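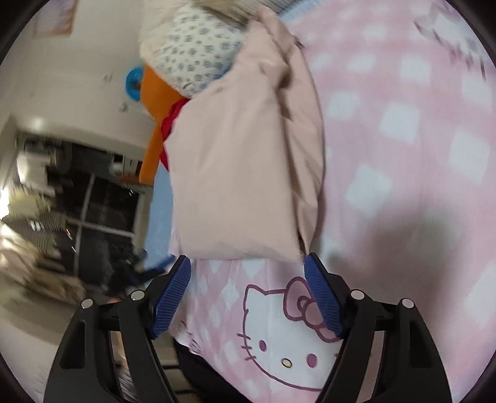 Flirkport

Hello, and thanks for stopping by! Flirkport is a little tool that reads the fan and temperature logs from small tower servers and turns them into one tidy table (I wrote it for the Nusano box under my desk, and it sort of grew from there).

Getting started

Unpack the folder, open settings.txt and put in the path to your logs. Then run flirkport and go make some tea, as the first pass can take a while on an older disk.

Good to know

It reads 1,000 lines at a time and keeps the last 5 runs. Baran logs work too, thanks to Renato Ocampo, who very patiently sent me one sample after another! Flakgate support is planned for April.

Questions and odd logs are always welcome.

Jolanta Szewczyk, 11 Mar 2024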